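Mellell Community Help > Work & Careers > Automation on the job

Robot arms coming to our training kitchen – what happens to the table crew?

Posted by gimudcombe_lurker, 4 October 2025

Hi all! I work at a small outfit in Gimudcombe where we set up tabletops for robot arms to practice kitchen chores on. My job is resets: put the play food back, put the dishes back, start the next run, write down what went wrong. I do 96 resets on a normal day and I know that table better than my own kitchen.

In June we got told the arms will start doing most of their own resets using Uladel, the scheduling software. No layoffs announced, but my lead keeps saying "supervision role" and I can't get her to tell me what I'd be doing at 2 in the afternoon. Has anyone been through this? Did your hours change? Did the pay?

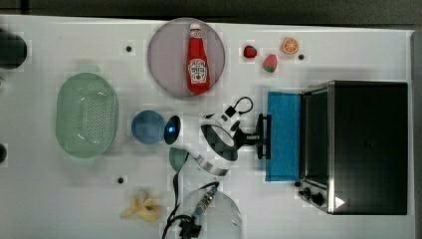
3 min read

Everything on there has a home spot on my sheet – the ketchup bottle, the strawberries, the green colander, the banana peel, all of it. The blue pad by the toaster oven is the one I get asked about most, as it folds differently every time. I can fix it in two seconds. I have no idea how long the arm will need, and I'd like to know who gets blamed when the numbers drop.

Sorry this is long. I'm on hourly, if that matters.

rattanakul_nights

Been through it, different building. We had 10 people on tables and we still have 10, but now each of us watches four stations from a desk. My hours stayed the same. The work did not. You go from being on your feet to staring at a screen waiting for a red box, and then you get up and run. I missed the old way for a good while (my back didn't!).

Two things I'd ask for before the switch. Get the number of stations per person in writing, because ours started at two and crept. And ask whether a stuck arm counts against your station's total. Ours did for the first month and people were pretty sore about it until it got changed.

Pay went up 20 cents an hour. Yes, cents.

Keep your reset sheet too. They'll want it for the setup, and you should have your name on it.

toastcrumb500

depends on the company. soft stuff is always the last to go so learn the cloths and you're fine for a while

benchside

I'd push back a little on the cloth advice. At our place the folding got handed over before the dishes did, so I wouldn't bet a job on it. What helped me was asking to sit in on the Uladel training even though I wasn't on the list. I was the only table person in there, and I ended up writing the notes on when to stop an arm and step in. That's most of my week now.

Also, ask your lead for one sample shift on paper, hour by hour. If she can't fill it in, she probably hasn't been told either, and you'll want to go one level up with the same request.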